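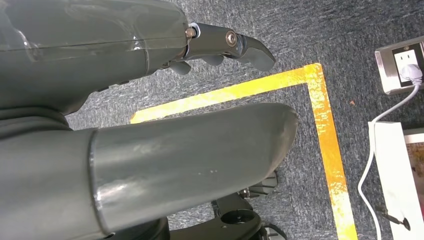
Aus der Nähe: graue Finger, am Gelenk ein messingfarbener Stift

Gramia Fächerablage für den Tisch

Ich gebe es zu, die Gramia ist mein Liebling im Sortiment! Ich hatte so lange Kartenstapel, Spielschachteln, Prospekte und diese ewigen Kabelreste auf dem Tisch herumfliegen, dass ich irgendwann nur noch auf einer Ecke gearbeitet habe. Jetzt stehen die Sachen in Fächern, und zwar so, dass ich sie auch wiederfinde (meistens jedenfalls).

Die Aufteilung ist simpel: Trennstege längs, Trennstege quer, dazwischen lauter schmale Fächer. Schmal ist mir wichtig, in breiten Fächern kippt alles um, sobald man die Hälfte herausnimmt. Kleine Schachteln, Karten und gefaltete Zettel bleiben hier schön stehen, und man kommt von vorn gut dran. 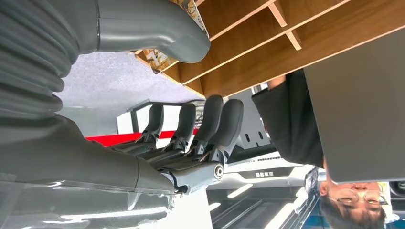

Gelb, weiß und braun bedruckt: hier ist schon ein Fach belegt

Rattana Noiphan hat mich gefragt, ob man die Ablage stapeln kann. Zwei übereinander, ja, das mache ich zu Hause auch so. Drei habe ich einmal probiert und wieder abgebaut, das hat mir zu sehr gewackelt. Wer mehr Platz braucht, stellt sie lieber nebeneinander, dann kommt man an die unteren Fächer auch im Sitzen noch heran.

Auf den Tisch stelle ich sie gern rechts, der Laptop kommt in die Mitte, das Handy wandert dahinter. So bleibt vorne Platz für die Hände, und man muss beim Einräumen nicht ständig über den Bildschirm greifen.

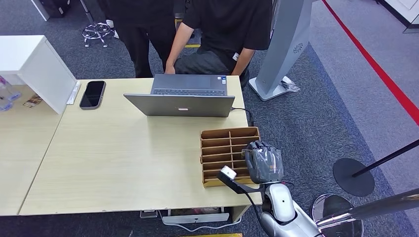
Bei zwei zusammengeschobenen Tischen würde ich die Fuge frei lassen, da steht nichts richtig gerade. Und bitte nicht direkt an die Kante! Mein Kollege Jouko Mäkelä hat seine im Dezember mitsamt 1.000 Karten abgeräumt, wir haben den halben Nachmittag unter dem Tisch verbracht.

Zum Saubermachen nehme ich einen trockenen Pinsel, für die hinteren Ecken einen mit langem Stiel. Nasse Lappen mag sie gar nicht, also Gläser und Blumenvasen bitte woanders hin.

Passend dazu: Einlegekarten Alard zum Beschriften, im Päckchen zu 3 Bögen. Lieferzeit 2 Werktage, Fragen gern direkt an mich oder an Araceli Salcedo im Versand.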